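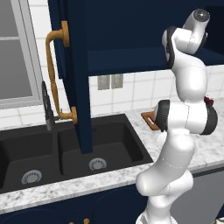

紺の吊戸棚に真鍮色の長い取っ手（CG）

キッチン塗装・取っ手交換スレ　＞　紺色に塗りたい人、塗った人、集まれ

投稿者：なべしき
ついに決めました！台所の戸棚を紺に塗ります！
築年数だけは立派な55平米のマンションで、今の扉は元が白だったのかクリームだったのかも分からない色です。ずっと白で塗り直すつもりだったのに、去年の暮れに紺の台所を見てから頭から離れなくなってしまって。寝る前も紺、通勤中も紺です。
で、取っ手は真鍮色の長いバーにしたい。つまみじゃなくてバー。縦に付けたときのあのすっとした感じがたまらないんですよね。
聞きたいのは
・北向きの台所に濃い紺は暗すぎないか
・吊戸棚も下も全部紺にするか、上だけ or 下だけにするか
・真鍮は無垢がいいのか、真鍮色のメッキでいいのか
塗った方の話をとにかくたくさん聞きたいです。失敗談も大歓迎！

投稿者：kanna_kuzu
ようこそ紺沼へ。うちは下だけ紺、上は壁と同じ生成りです。
北向きなら上は明るくしておくのが無難だと思いますよ。目の高さに濃い色が来ると、朝の味噌汁を作る時間帯がほんとに暗い。うちは東向きだけど、それでも上まで塗らなくてよかったと思ってます。
真鍮は無垢推し。くすんでいくのが楽しいので。

投稿者：シンク下の住人
えー、私は逆で、上だけでも紺をすすめたい派です！
うちは北向き、吊戸棚も下も全部紺。暗いかと言われたら、そりゃ白よりは暗いです。でも「暗い台所」と「色の濃い台所」は違うと思うんですよ。手元灯を電球色から少し白い方に替えて、壁のタイルを白のままにしたら、全然困らなくなりました。夜なんて最高ですよ、紺が黒に近づいて、取っ手だけふわっと光って。洗い物しながらにやにやしてます。

投稿者：kanna_kuzu
＞シンク下の住人さん
タイルが白だと確かに違いますね。うちは壁も塗り壁で生成りなので、そこまでの反射がないのかも。なべしきさんちの壁は何ですか？

投稿者：なべしき
壁はキッチンパネルで、薄いグレーの石目調です。つやつや。
上だけ紺っていう選択肢、考えてなかった…！わくわくしてきた。

投稿者：もと建具屋
つやつやのパネルなら光は回るので、上下とも紺でいいんじゃないですか。
色より先に扉の素材を確認してください。塩ビシート貼りか、メラミンか、木の突板か。これで下地がまるきり変わります。塩ビシートなら、端が浮いているところを先に貼り直すか、いっそ剥がすか。浮いたまま塗ると、塗膜ごとべろんといきます。現役のころ何度も見ました。
それと蝶番。昔のスライド蝶番はへたっていることが多い。扉を外したついでに替えるのが一番楽です。うちはHofstetterのゆっくり閉まるやつに替えました。カップの径が同じなら、たいていそのまま入ります。

投稿者：なべしき
見てきました。端をカッターの先でつついたら薄い膜みたいなのがぺりっと…塩ビシートですねこれは。食洗機の上の扉だけ角が浮いてます。湯気かな。

投稿者：もと建具屋
湯気でしょうね。そこは剥がした方がいい。ドライヤーで温めながらゆっくり引くと、きれいに取れます。急ぐと下のMDFの表面まで持っていかれます。
全部剥がすかどうかは好みです。私は剥がす派ですが、浮いていないところは足付けして密着プライマーで済ませる人も多いです。

投稿者：ぽん酢
横から失礼します！賃貸なので塗れない民です。指をくわえてこのスレを見てます。
貼って剥がせるシートの紺で戸棚をやったことあるので一応書くと、紺は指紋が目立ちます！これは声を大にして言いたい！つや消しの紺はとくに！揚げ物をした次の日の取っ手まわりを見てください！

投稿者：シンク下の住人
あー、指紋。それはそう（笑）
だから私は長いバー派です。つまみだと、つい扉の縁を直接触るんですよ。長いバーだとどの高さでもつかめるから、自然と扉に触らなくなる。うちの子もバーの下の方をつかんで開けてます。

投稿者：kanna_kuzu
長いバーの欠点も書いておきます。
吊戸棚の扉を開けっぱなしにして頭を上げたとき、角だけでも痛いのに、バーまで当たるとさらに痛い。経験者です。あとエプロンの紐が引っかかるのは下の引き出しの方。端が飛び出しているタイプじゃなくて、端が脚になってるコの字型を選ぶと引っかかりません。

投稿者：ねじ山
取っ手の話になってきたので登場。取っ手マニアです。
なべしきさん、今付いている取っ手の穴の間隔を測りました？ここを測らずに買う人がとても多いです。見た目の長さじゃなくて、ねじ穴の芯から芯。既存の穴が使えると作業が格段に楽になります。
合わない場合はパテで埋めて開け直し。塗装前ならきれいに消えます。塗ってから気づくと泣きます。

投稿者：なべしき
今はつまみなので穴がひとつだけです！これは…埋める？

投稿者：ねじ山
片方をその穴に合わせて、もう片方だけ新しく開ける手もあります。ただし位置が扉の端に寄りすぎていないか要確認。縦に付けるなら、吊戸棚は下の角に近い穴を下側の脚にして、上に伸ばす形になります。
紙を取っ手の長さに切って、マスキングテープで扉に貼って一晩置いてみてください。長すぎる短すぎるがすぐ分かります。これ、楽しいですよ。私は長さ違いの紙を何枚も貼って眺めながら晩酌しました。

投稿者：なべしき
晩酌（笑）やります、今夜やります。

投稿者：通りすがりの左官
水を差すようですが、紺と真鍮の組み合わせ、もう流行りとしては落ち着いてきてませんか。数年後に飽きませんか？戸棚は面積が大きいので、そこだけ心配です。私なら灰色がかった緑にします。

投稿者：シンク下の住人
＞通りすがりの左官さん
緑もいいですよね。でも流行ってるから好きなんじゃなくて、好きなものがたまたま流行っただけの人もいるので…！うちは塗って7年ですけど、まだ毎朝うれしいです。

投稿者：もと建具屋
飽きたらまた塗ればいい。塗装のいいところはそこです。濃い色から薄い色に戻すときは下塗りを余分に見ておくこと。紺はしつこいですよ。

投稿者：通りすがりの左官
7年うれしいなら何も言えない。失礼しました。でも緑もいいですよ（しつこい）

投稿者：なべしき
緑も候補に入れたら一生決まらないので、紺で行きます（笑）
色見本を取り寄せました！Vostholmの紺が三種類。青みの強いの、灰色寄りの、ほぼ黒みたいなの。台所に立てかけて朝昼晩と見てるんですが、朝と夜で好きなのが入れ替わるんです。困った。

投稿者：kanna_kuzu
入れ替わるの、あるあるです。自分が一番台所にいる時間に好きな方を選ぶのがいいと思います。私は朝型なので朝で決めました。
あと見本は必ず縦に立てて見てくださいね。寝かせて見るのと、扉として立っているのとでは、濃さが全然違って見えます。吊戸棚に塗るなら吊戸棚の高さに貼るのがいちばん。

投稿者：ぽん酢
見本が届いた報告だけで楽しい。三種類のうち指紋が目立たないのはどれか、ぜひバターを触った手で試してください。

投稿者：なべしき
＞ぽん酢さん
試しました（笑）オリーブオイルですけど。ほぼ黒のやつが一番目立ちました。灰色寄りは、拭いたら分からなくなりました。
というわけで灰色寄りが一歩リードです！

投稿者：もと建具屋
つやはどうするんですか。台所なら三分つやか半つやにしておいた方がいい。完全なつや消しは、拭いたところだけてかってきます。

投稿者：シンク下の住人
そこは私も同意です。うちは最初つや消しで塗って、コンロ横だけ拭きすぎててかりました。翌年に半つやで塗り直し。半つやの紺、水面みたいできれいですよ！

投稿者：なべしき
じゃあ三分つやで。
真鍮の方なんですが、無垢かメッキかがまだ決まりません。kanna_kuzuさんの「くすむのが楽しい」も分かるし、でも水まわりって緑青とか出ませんか？

投稿者：ねじ山
出ます。シンクの真上や真下は、濡れた手で触るので早いです。こまめに乾拭きすればそこまで気になりませんが、そのこまめにが続くかどうか。
無垢の無塗装：育つ。手はかかる。
無垢のクリア塗装：しばらくきれい。クリアが剥げたところからまだらになる。個人的にはこれが一番悩ましい。
真鍮色のメッキ：変わらない。安いものは色が黄色すぎることがある。
Dramwoodの無塗装のバーを下の引き出しに使ってますが、よく触る引き出しだけ手の当たるところが明るくて、端の方は茶色く沈んでいって、眺めていて飽きません。

投稿者：kanna_kuzu
その「触るところだけ明るい」が無垢のご褒美なんですよ！よく使う引き出しがどれか、取っ手を見ると分かる。

投稿者：シンク下の住人
私はメッキで満足してます。緑青を磨く時間があったらパンを焼きたい。上の戸棚なんて一日に何回も開けないし、違いなんて近くで見ないと分からないと思うんだけどなあ。

投稿者：ねじ山
＞シンク下の住人さん
近くで見るんですよ！取っ手は毎回触るんだから！重さも違うし、冬の朝のひやっとする感じも違います！

投稿者：シンク下の住人
ひやっとしたくない（笑）

投稿者：なべしき
お二人のやりとりが楽しすぎる。
間を取って、下の引き出しは無垢、吊戸棚はメッキというのは邪道ですか？

投稿者：ねじ山
邪道とは言いませんが、最初の数か月で色の差が出ます。同じ視界に入るなら揃えた方が…と私は思います。

投稿者：kanna_kuzu
私はありだと思うな。上と下で見る角度も光の当たり方も違うし、よその台所でそこまで見る人はいないです。

投稿者：ねじ山
私は見ます。

投稿者：トレルポート住まい
海外在住です。Trelportという港町に住んでます。こっちの台所は紺が本当に多いです。船の色だからでしょうか。
近所の設計士のSylvie Marchandさんに自宅の台所を見てもらったとき、「濃い色の戸棚は、扉の内側と棚の中を明るい色にしておきなさい」と言われました。開けたときに奥のものが見えるから、と。うちは中を薄い木の色のままにしてあって、缶詰が探しやすいです。参考までに。

投稿者：なべしき
中！中のこと何も考えてませんでした。扉の裏も紺に塗る気満々でした。

投稿者：もと建具屋
裏を塗るか塗らないかは悩みどころですね。吊戸棚は開けたとき裏が見えるので、小口までは表の色で巻いて、裏面は元のままか白、というのが納まりがいい。境目は角でぴしっと切る。マスキングは塗料が乾ききる前に剥がしてください。
ただしMDFの扉で裏がむき出しの場合は別で、片面だけ塗ると反ることがあります。色はどうでもいいから裏も塗っておくこと。

投稿者：なべしき
裏は白い化粧板っぽいです。じゃあ小口まで紺、裏は白のまま！
だんだん形になってきたので予定を書きます。
5月の連休に扉を全部外して、ベランダ側の部屋に養生を敷いて塗ります。まず食洗機の上の扉だけ試し塗り。取っ手は一本だけ先に買いました。3,000円のDramwoodの無垢！吊戸棚にテープで仮止めして毎日なでてます。ねじ山さんの勝ちです。

投稿者：ねじ山
勝った！！！

投稿者：シンク下の住人
負けた！でもおめでとうございます！なでてるのがかわいい。
連休に塗るなら、外した扉に必ず印をつけてくださいね。蝶番のカップの穴の中に番号を書いておくと、塗っても消えません。私は全部同じに見えて、戻すときパズルになりました。夜の11時に半べそでしたよ。

投稿者：通りすがりの左官
乾燥も長めに見てください。表面が乾いても中はまだ柔らかいです。その日のうちに重ねて置くとくっつきます。二度と見たくない光景です。

投稿者：なべしき
みなさんありがとうございます、全部メモしました！印、カップの穴、重ねない。
ひとつだけ追加で。下の台の高さが81センチで低めなんですが、幅木のところも紺にすると余計に低く見えますか？

投稿者：kanna_kuzu
幅木は床に近い色にすると足元が軽く見えますよ。うちは床と同じ茶色です。

投稿者：もと建具屋
私は逆に紺で通した方が背が高く見えると思います。扉から床まで一枚の面に見えるので。

投稿者：通りすがりの左官
そこはもと建具屋さんに一票。あと掃除機が当たるところなので、塗るならいちばん丈夫な塗料で。

投稿者：なべしき
また割れた（笑）
色を塗った紙を貼って両方試してみます。とりあえず今夜は角の浮いたシートを剥がします。ドライヤー用意しました！

投稿者：ぽん酢
剥がした報告、待ってます！！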